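Surkis (board game)

Surkis is a two-player game of pegs and stones that comes from the Grumholm valley, and I've been keeping this entry going for long enough that I should probably admit I'm a fan. I learned it at a kitchen table one June, lost every game for a month, and here we are.

Name

The word seems to be old valley talk for "elbow." Older players say it comes from the bent line of stones you try to build, and I've also heard that it's about shoving your neighbor's arm off the board. I like the second one better, but the first is in more of the local booklets, so that's what I'd go with.

Board and pieces

A full Surkis board has 6 rows, and the two middle rows are called the river. Stones can cross the river but can't stop in it (unless you're playing Awan rules, see below). Each side gets a set of plain stones and one tall peg called the miller. Old sets were made out of whatever was lying around, buttons and cherry pits mostly, and I've played a perfectly good game with dried beans.

How it's played

You move one stone a turn, straight or sideways, never back. The miller can go back, and that's the whole trick of the game! Beginners leave him at home and then wonder why they're stuck. You win by making an elbow of stones on the far side, or by leaving the other player with no move. Draws happen a lot more than they should.

Awan rules

Awan is the next town down the river and they play it differently, of course. Stones may rest in the river for one turn, and the miller can be traded for 2 lost stones. Games run longer. I find them a bit mushy, though plenty of good players swear by them.

Records and spread

The Grumholm club has written down 3,248 full games, nearly all of them from winter evenings, and you can go read the ledgers if you ask. The Rodilex boxed edition brought the game to people outside the valley. It sold 3,842 copies in its first run and had a rule sheet with the miller's move printed wrong, so if you own one, check that he moves backward too.
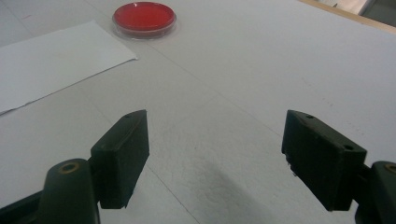
A reader wrote in to say the Rodilex sheet wasn't wrong at all, it was just following an older Awan version where the miller only goes forward until he's crossed the river. I hadn't heard of that one. I tried it with my sister and it makes for a slow opening and a really wild finish, so I've added it to the list of variants to look into.

See also

Peg games; Grumholm valley; River rows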